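Subject: Re: [wellotside-shipping] Straps on the big cartons
Date: Sun 8 June

One of the larger boxes, wrapped and strapped: 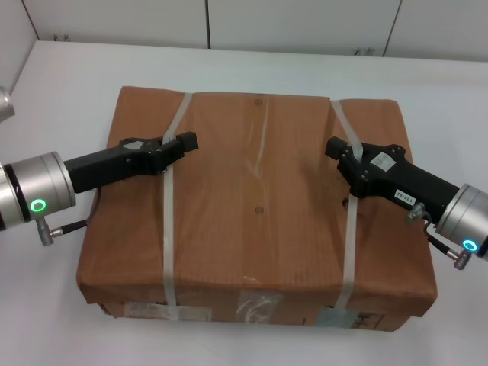

On the straps

> Do the Lapointe cartons need both straps if they already have the brown
> wrap on? We have 200 to get out in June and it would save time to
> do one. Also, can labels go on top?

Two straps, please, on every large carton. Run them front to back, one on the left half and one on the right. They don't have to be perfectly parallel, but pull them flat over the front edge before you tighten. With a single strap the wrap works its way up at the corners, and we had 7 come back from Cletell in that state.

On the wrap

Some wrinkling along the front edge is fine. Fold the extra down over the sides at the lower corners.

On labels

Keep them on the front face — Cletell scans from the side and won't look on top. If a strap has to cross a label, make sure it misses the barcode. Clear tape on the front is OK, but don't put it over the barcode either because it shines and the scanner gives up.

The Fuvov orders are smaller and still go out with tape only. I'll update the packing sheet this week.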